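4.2 What the bedside table is said to hold, and what it holds

Hotel design guides treat the bedside table as a settled matter. It should have room for a lamp, a phone, a glass of water and whatever the guest takes out of a pocket before sleep. The Sillidix guide, the one most often handed to us by managers, calls this the "night set" and gives it a shelf of its own. We began with the same idea and we now doubt large parts of it. The corner table in Figure 3 comes from the Mollari house and is used through this section as a worked case.
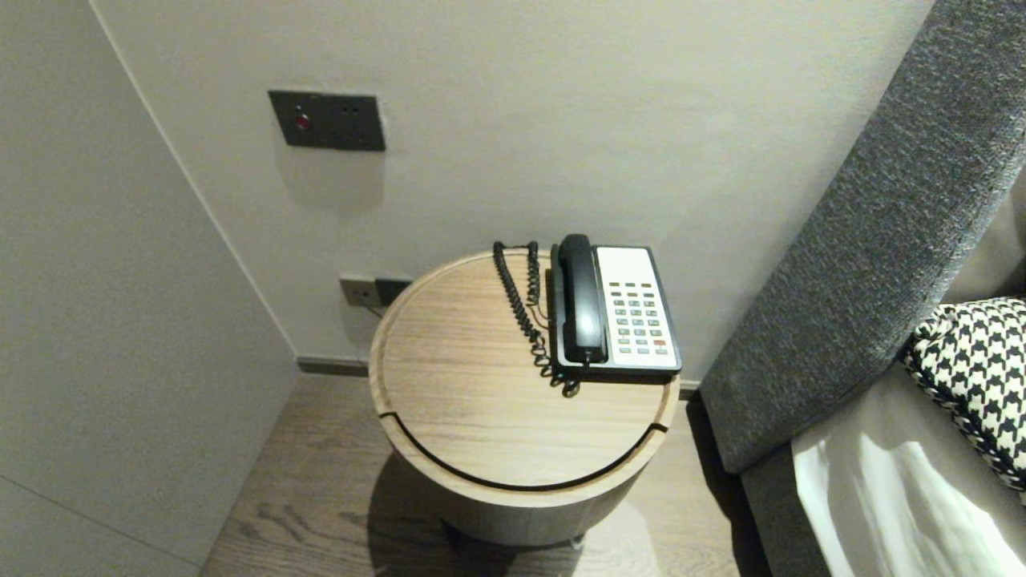
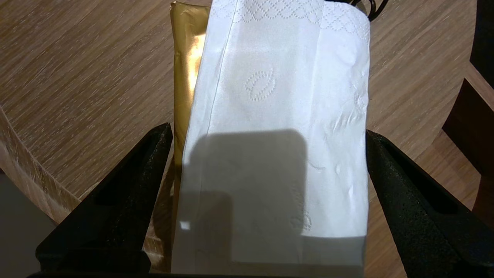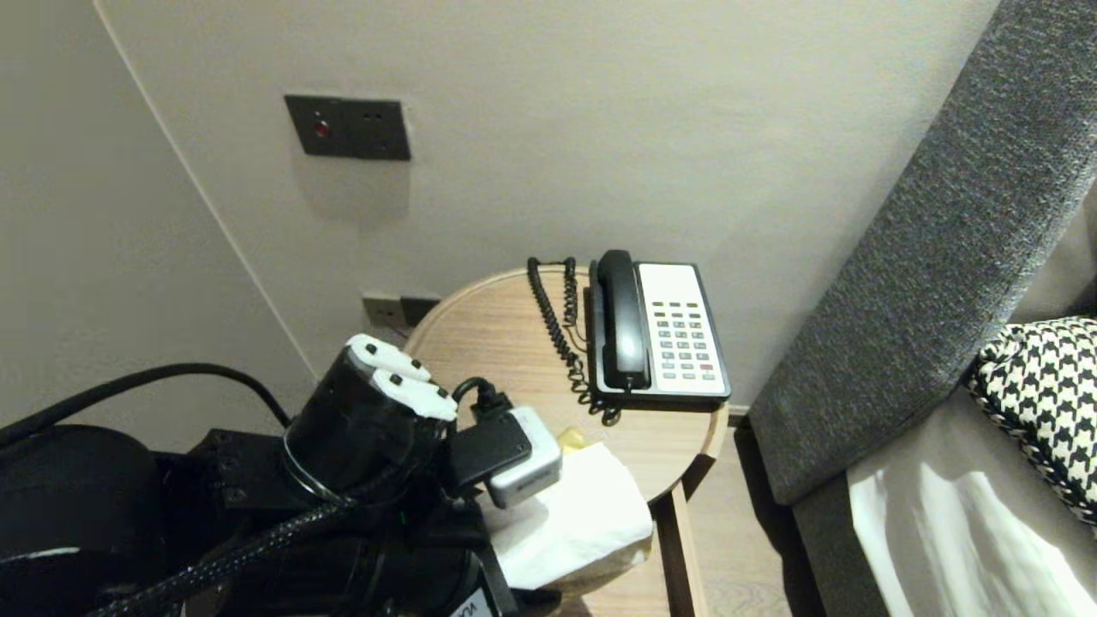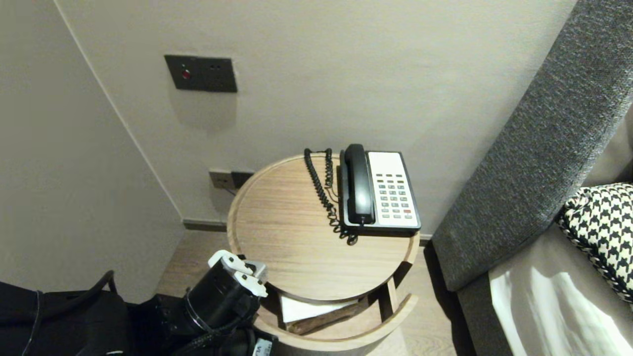 Figure 3. Round bedside table with corded phone, Mollari house. (a) Table top and phone. (b) Close view of a white paper tissue packet with embossed pattern, gold foil package behind it. (c) White folded napkin or tissue packet at the near edge of the table, in front of the phone. (d) The same corner, with a white rectangular item on the lower shelf.

The first claim we tested is that the phone takes up little room. Managers told us this often, and the guides repeat it. The difficulty is that they measure the body of the phone and leave out the cord. In Figure 3a the phone stands on the right half of the top, and the coiled cord loops over the table to its left. A guest who wants to put down a pair of glasses has to choose between setting them on the cord, pushing the cord aside, or using the strip in front. The cord is still to the left of the phone in Figure 3d. On a rectangular table with the phone against the wall this might matter less. On a round one the space lost to the cord is often in the widest part of the top, and the space that remains is curved and near the rim.

We coded phone space in two ways for this reason. The narrow code counts the body of the phone and nothing else. The wide code adds any surface that a guest could not use without moving the cord. Two of us, Kozma and Bozsik, coded the full set of 351 rooms without seeing each other's sheets. Agreement on the narrow code was good. Agreement on the wide code was poor at first, and we don't think it is fair to hide this. Bozsik counted the whole area inside a loop of cord as lost, while Kozma counted only the surface under it. After talking it over we kept Kozma's rule, which gives the smaller figure and so works against our own argument.

Even under the stricter rule, the wide code ranks the tables in a different order from the narrow one. Tables that look generous in the supplier's drawings drop down the list once a real phone with a real cord is set on them. We would be careful about reading too much into the ranking itself. Cords get moved every time a room is cleaned, and a single visit to a room catches a single state of the cord. What we are willing to say is that the narrow figure, the one found in the guides, is not a measure of anything a guest deals with.

The second claim is that guests no longer use the phone, so it should go. This is put forward with great confidence in the Volon report and rests on call records. We have no quarrel with the records. We do have a quarrel with the step from "few calls" to "no use." Of the 80 guests we interviewed, several said they had never lifted the handset but had looked for it on the first evening, and had been glad to know where it was. Others wanted it gone and said so plainly. Lengyel, who ran most of the interviews, thinks the first group was being polite to a person with a clipboard. That may be right. Our interview guide asked about the phone by name, and asking about a thing by name tends to make people find a use for it. We would not ask the question that way again.

A weaker point, but one we can stand behind, is that a phone face is not a neutral object to put beside a pillow. The one in Figure 3 has small keys in rows, a darker row at the top and a single red key near the lower right. In Figure 3a the label area above the keys is blank. Guides assume that this label tells the guest which key reaches the front desk. Where it is blank, the guest is left with the keys. We did not test whether people can pick the right key in the dark, and we are wary of papers that say they know the answer without having tested it either.

4.3 Small paper goods

The third claim concerns what the trade calls "paper": tissues, napkins, cards, notepads and the like. The Sillidix guide says paper belongs on the shelf and personal things belong on top. It is a tidy rule and we found little sign that rooms follow it.

Figure 3b shows how slight these goods are. The packet is white, softly creased paper with dotted patterns pressed into it, among them a scalloped border and a leaf shape. Held behind it is a gold foil package. Things of this kind have no fixed place. They are flat or nearly flat, they can lie over an edge, and they can be slid under something else. In Figure 3c a white folded napkin or packet lies over the near edge of the table, with a small yellow object just behind it that might be a wrapped item. In Figure 3d a white rectangular item, which could be folded paper, a card or a notepad, is on the lower shelf next to a dark brown wooden object. We do not claim that the white things in (c) and (d) are the same thing. Our coding sheet had a single line for "paper, white, small," and in hindsight this was a mistake. It made a packet of tissues and a notepad look alike in the tables, although a guest would never mix them up.

Marchetti raised a sharper objection while we were drafting. If the white item on a shelf could be any of several things when seen from standing height, then a coder's note that "paper is stored on the shelf" says very little about storage. It may be a supply put out by the hotel, or something a guest set down, or something that slid there. We went back over the shelf entries with this in mind and moved a good share of them from "stored" to "present." The claim we had hoped to make, that shelves are used mainly for hotel supplies, did not survive the change. It has been taken out of the abstract.

What is left is modest. Paper goods turned up both on tops and on shelves in all 11 hotels. We saw no house where the two were kept apart as the guides suggest. We can't say from these records whether that bothers anyone. Complaints about bedside clutter are rare in the logs we were shown, and the rate per 1,000 room nights was so low that comparing one hotel with another would be foolish. A low rate might mean that guests are content. It might just as well mean that a packet of tissues in the wrong place is too small a thing to report.

4.4 The shelf and the bed

One further matter deserves more doubt than it usually gets. The lower shelf is sold as extra room at no cost in floor space. In drawings it is shown from the front, at the height of a seated person, with light falling into it. In use it is approached from the bed. The table in Figure 3d stands between the wall and a grey upholstered headboard, with the bed base beside it. Someone lying down would reach over the side and into the shelf from above. Whatever is on the shelf must be found by feel or by leaning out.

Veres tried to turn this into a score, giving each room a value for how far a guest would have to lean. We have left the score out. It depended on guesses about where a pillow would be and how long an arm is, and small changes in either one turned good rooms into bad ones. The Bhutto checklist, which has a similar item, seems to us to suffer from the same trouble, though its authors report it to one decimal place.

The wall fittings raise a related question. Behind the Mollari table there are two plates, one well above the top and one low down near the floor, just behind the rim. A low plate behind a table is common in our set, and it is common for a cable to run from it, as one does in Figures 3a and 3d. The guides count both plates as "bedside power." We could not confirm what each plate does from the room records, and we stopped counting plates as power unless a coder had noted a standard outlet that could be reached without moving furniture. The share of rooms that met the old rule fell when we did so. Managers at two of the hotels disputed this and said that guests simply pull the table out. Some surely do. A table that has to be pulled away from the wall before a charger can be plugged in should not be scored as though the charger were already there.

The round top has defenders, and we heard from them. Bumped knees and the narrow gap beside the bed were mentioned more than once in the March interviews, and a curved edge may well help with both. Our records say nothing about knees. They cover what was on the tables and where, and the next section deals only with the tops.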